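Subject: Re: [cellow-users] Planner rejects grasps close to the bin wall

> We are on Cellow with the default bin template. Anything lying within a few
> centimetres of the front wall gets no grasp at all. The log says "92
> candidates, 0 feasible" and the cell moves on. Raising the sample count from
> 500 to 1000 made no difference. Is the collision margin too large, or are we
> sampling in the wrong place?

Neither, I think. The template pads the bin walls and the gripper model separately, and the checker adds the two. Near a wall you pay twice. More samples only give you more rejected candidates.

Set `wall_padding` to zero and leave the gripper padding alone. Then look at how the fingers are modelled. The Stuvberg export wraps the whole gripper in one convex hull, tubing included, so it is far wider at the bottom than the real thing. Split it per finger link. 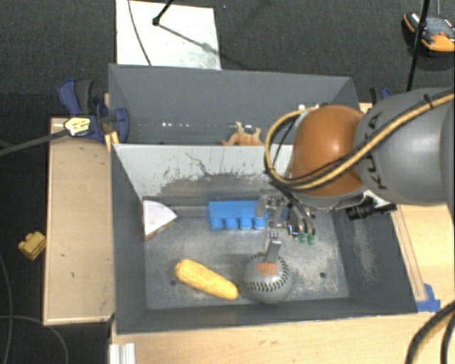

Cables are a separate matter. We keep them out of the gripper hull and attach a coarse capsule to the wrist link, checked against the bin rim only. A loop of cable moves too much for a tight model to mean anything – a loose one against fewer surfaces is faster and gives fewer false hits.

Two more things to check:

- The bin pose. If the bin is clamped by hand, re-fit the rim after every change. The Prundbridge node does this from one depth image.
- Holes in the bin floor. They come back as missing depth, and the older Swanepoel segmenter joins them to whatever object is nearest. Mask them in the template.

If you still get zero feasible after that, post the rejection histogram with `verbose_reject` on. The total alone doesn't say which check failed.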